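Ticket 938: Cable unplug task stalls on desktop tower
Opened by: Sanaa Shawky
Assigned to: Tarek Nasr
Status: Open

Reported problem: Arm is slow and unreliable at pulling drive cables in used office PCs. A person at the bench does the same job without thinking about it. Rachid wants to know if the arm can take over any of the teardown by December.

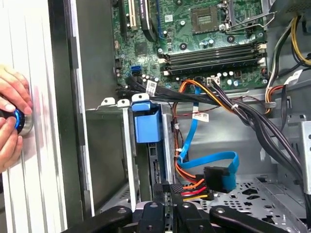
Gripper at the drive cables, memory slots empty.

Log

9:40 Tarek: Checked the grip force setting. It was at 5, left it there. The black cable bundle runs across the work area and the planner treats it as solid. Turned that check off for the next run.
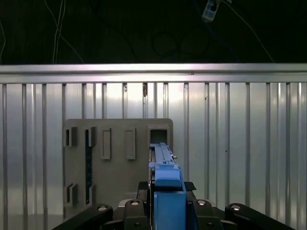
Hernau Bench Automation, Teardown Group

10:15 Tarek: Board with the square opening set up for the insertion test. Rigid part, fixed target. Please log those results under ticket 667 and keep them out of this one.

10:50 Sanaa: Back to the tower. Main worry is the SATA power plug, as the wires can flex while the arm is closing.

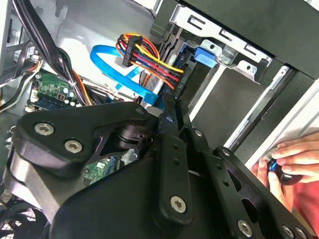 Driss asked if we could cut the wires and skip unplugging. No, the drives get resold with their cables.

11:30 Tarek: My opinion for Rachid: sorting and carrying, yes. Loose wiring, not yet. Keep a person on cables.
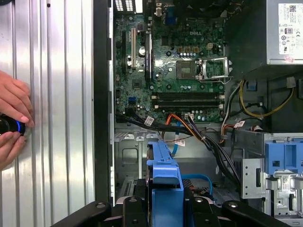 Dell board, CPU socket open, cables still across the lower edge.

Next step: Abdelkrim to send the revised finger pads. Retest after they are fitted.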